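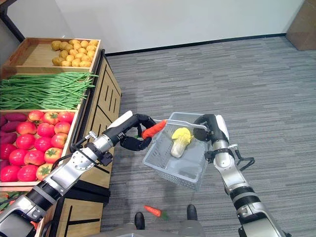

Brotadach asked, in its reply to our last report, whether Torovville has shown anything that a longer training run on the old controller would not have shown for less money. It also asked us to stop using the word "promising." Both requests are fair. The answer to the first is that we do not know yet, and the rest of this report is mostly an account of why.

Where the method stands

The idea behind Torovville has not changed. Before the left hand lets go of an item, a second model guesses where that item will end up, and the controller picks the release it likes best out of a handful of candidates. The right hand holds the basket the whole time and is allowed to move it to meet the item. The old controller has no second model. It copies the demonstrations and lets go when the demonstrations would have let go.

Both controllers were trained on the same 200 demonstrations from Bråten. We checked this twice, as an earlier comparison in this project was spoiled by a mismatch in the training data and we do not want to report another one.

The headline result

Each controller was given 40 test orders at the produce stand. Torovville completed eight more of them than the old controller did. That is the number that went around by email in July, and it is correct as far as it goes.

I would ask you not to quote it. The person scoring those orders knew which controller was running. An order counts as complete if every listed item is in the basket at the end and nothing has been left on the floor, which sounds hard to argue with, but the rule said nothing about when the end was. A slow run could be given a little more time. A carrot balanced on the rim could be waited on. When we had the recordings scored again with the controller's name hidden and a fixed stop time, the lead went from eight orders to two.

Two orders out of 40 is well within what you would get by running the same controller on a different morning. It may be real. It would be careless to spend next year's money as if it were.

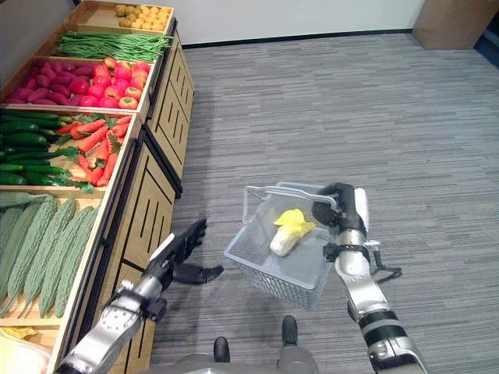 Submitted by: Manipulation Methods, Jenmont
For: Brotadach program office
Status: interim, not for circulation

What the second scoring showed

The two controllers fail in different ways, and this interests me more than the totals do. The old controller tends to let go early, with the item still outside the basket. Torovville rarely does that. It tends to hang over the rim and wait, sometimes long enough to run out the clock. Under the loose rule a wait cost it nothing. Under the fixed stop time a wait is a failure like any other.

There is a reading of this that favors the method: the second model is right to be unsure, and a quicker version would turn those waits into completed orders. There is also a reading that does not: the second model has learned to avoid being wrong by avoiding a choice. The data we have fit both. I lean toward the second reading and part of the team leans toward the first.

Carrots are the worst case for both controllers. The leafy tops swing, and they hide the body of the carrot from the head camera once the hand closes. The second model's guesses for carrots are hardly better than always guessing the middle of the basket. For napa cabbage the guesses are good, but so are the old controller's releases, so the method gets no credit there. Bitter melons and cucumbers are somewhere in between. Potatoes do well in both sets, which probably says more about potatoes than about either controller.

The basket hand

The last report said that letting the right hand move the basket was "a key part of the gain." I wrote that and I would now take it back. We had not tested Torovville with the basket held still. We have since done so, although only on a part of the order list, and it made no difference that I could see. The basket does move toward the item in many runs. Whether the movement helps, or only looks helpful to people watching it, is a separate matter, and I suspect the recordings have persuaded a lot of us of something they do not prove.

The stand itself is also a concern. The trays keep the same order from one session to the next, with potatoes at the back and the beans in front of them. Bråten's demonstrations were made with that order too. A controller could do well here by learning where the tomatoes live without learning much about tomatoes. Nothing in our tests so far would catch that.

Work since the last report

The blind scoring procedure is written down and in use for every run. The stop time is set in the software, so nobody has to decide it. The basket-held-still test is partly done. The planned test on loose grapes has been dropped. It was in the proposal because it made a good demonstration, and it would not have separated the two controllers.

The report on computing cost is late. Torovville takes longer to choose a release, and we need to know how much of the waiting at the rim is thinking time and how much is indecision. The logs we kept do not split the two. New logging went in on a Monday and the earlier runs cannot be recovered.

What we propose to do next

Shuffle the trays and repeat the full comparison, 40 orders for each controller, scored blind. Train the old controller for longer on the same 200 demonstrations, as Brotadach suggested, and put it through the same orders. Finish the held-still test on the whole list.

We are not asking for the second payment to be brought forward. If the lead disappears with shuffled trays, we would rather spend the remainder on the grasping side, where carrots are already giving both controllers trouble before any question of release comes up. A revised budget for that case is attached separately, and the line for travel to Bråten is the one most likely to change.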